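How do you teach a robot to hang up a cup?

Imagine you must explain to a friend how to tie shoes, but you may use only words. It is very hard! It is much easier to take the laces and show it. With robots it is the same.

There are two good ways to show a robot a task.

1. Showing by hand
The teacher takes hold of the robot's arm and moves it gently, like when a grown-up guides your hand to write your first letters. The arm has sensors in its joints. They remember every bend and every turn.

2. Showing from far away
The teacher holds a controller and the robot copies the movement. Hartmut Janssen teaches robots in this way at the Ekar workshop. He says that his first try with a cup took him 21 minutes, and his tea was cold after.

One time is not enough. The robot needs to see the task again and again, with small changes. For one kitchen task, Hartmut made 100 showings in September. Sometimes he puts the cup more to the left. Sometimes he takes a cup of another colour. So the robot learns what is important and what is not.

A practice kitchen has many things that you know from home. Look for the two mugs on their wooden stand, the kettle, the toaster oven and the yellow corn in the basket. The robot arm reaches in from the right side.

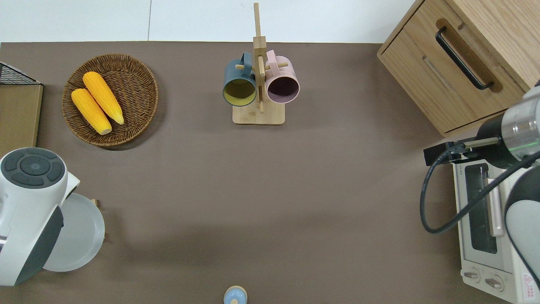

Try it yourself!
Ask a friend to close their eyes and be the robot. Move their hand slowly to a plastic cup and help them to pick it up. Do it 9 times. Can they do it alone now?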